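Hidden Items and Player Pace in Gindier: A Term Project Report

Submitted April 30, 2023

1. Background

Gindier is a short mystery adventure that our group built over two terms for the interactive media course. The player takes the part of a night clerk in a harbor town called Brunitz and has one evening to find out why the ferry has stopped running. Most of the game is walking, talking and choosing what to say. There is no combat. A full playthrough has six chapters and two possible endings.

The first version had no collectibles. In the July playtest several people told us the rooms looked nice but gave them no reason to stay in them. They went from one conversation to the next and missed most of the background story. We decided to add hidden items and to study what they did to the pace of the game. This report covers that second version only.

2. Question

We wanted to know whether hidden items make players slow down and read more, or whether they pull attention away from the dialogue. A smaller question was where in a room an item should go so that it is found by people who look and missed by people who don't.

3. The items

All items are paper: ferry tickets, letters, pages from the harbor log. Each one opens as a full-screen card with a few lines of text. None of them is needed to finish the game. The writing on the cards comes to 833 words in total, which was kept short on purpose because the first drafts were too long and testers closed them without reading.

Items were sorted into two types. Open items lie on a desk or a counter where the camera passes. Closed items are inside a drawer, behind a door or under something the player has to move.
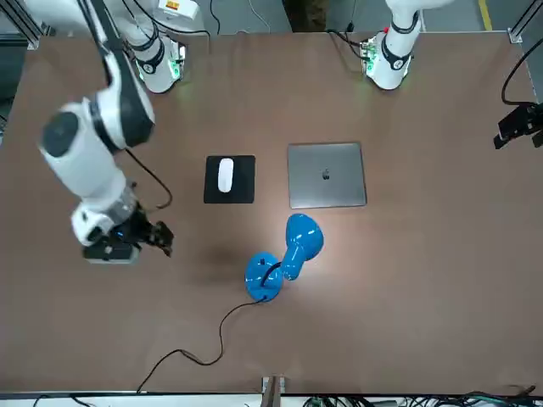 White robot arm with a black gripper over the tabletop.

4. Tools

The game was made in Grukton, the engine the department teaches in the second year. It handles branching dialogue well and the scene editor is easy to learn. Its weak point is save data. Grukton writes one save per chapter, so an item picked up in the middle of a chapter was lost if the player quit. We wrote our own small save file that records each item as soon as the card is closed.

The same file gave us our test data. It stores the chapter, the item and the time since the chapter began. We did not record voices or screens.

The harbor office in chapter three was modeled first and used as the test room for lighting, camera height and pick-up distance. Pick-up distance was changed many times. When it was too long, the prompt appeared through walls. When it was too short, players stood right on top of a letter and saw nothing.
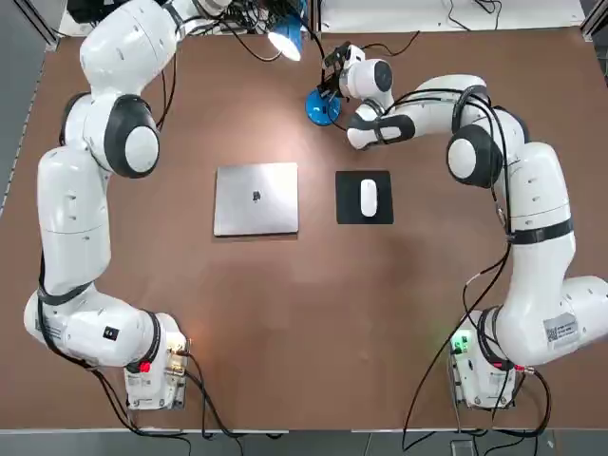

Closed silver laptop and white mouse on the table, with a robot arm on either side.

5. Playtest

Players were students from other courses who had not seen the game before. They were told it was a mystery game and were given the controls on a sheet of paper. The hidden items were not mentioned. Over all sessions the save files logged 281 pick-ups.

Open items were found by nearly everyone, often in the first minute in a room. Closed items were found much less in the early chapters and more often later on. Once a player had opened one drawer with something in it, they tended to try every drawer after that. In chapter four this became a problem, as the hotel has a long corridor of identical cabinets and only one has an item. Players spent a long time there and some forgot who they were supposed to meet.

Reading time was harder to judge. The file shows how long a card was open, but a card left open is not always a card being read. Comments after the sessions suggest that the letters were read in full and the log pages were skimmed.

The side story about the ship Lagos is told only through items. Players who found most of it chose the second ending more often, and several said the letters were the reason.

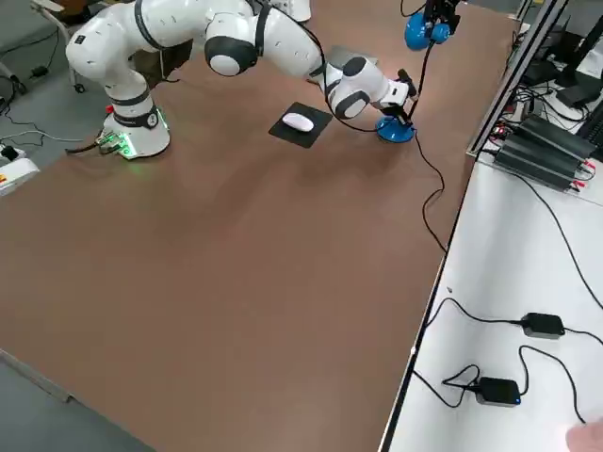 6. Changes made after testing

The corridor in chapter four now has fewer cabinets that open. The rest are part of the wall. The item itself was moved closer to the stairs.

Log pages were cut down to the line that matters, with the other entries blurred on the card.

A short line of dialogue was added in chapter one in which the clerk mentions keeping spare keys in the drawer. It points new players toward closed items early. We have not tested this version with a new group, so its effect is unknown.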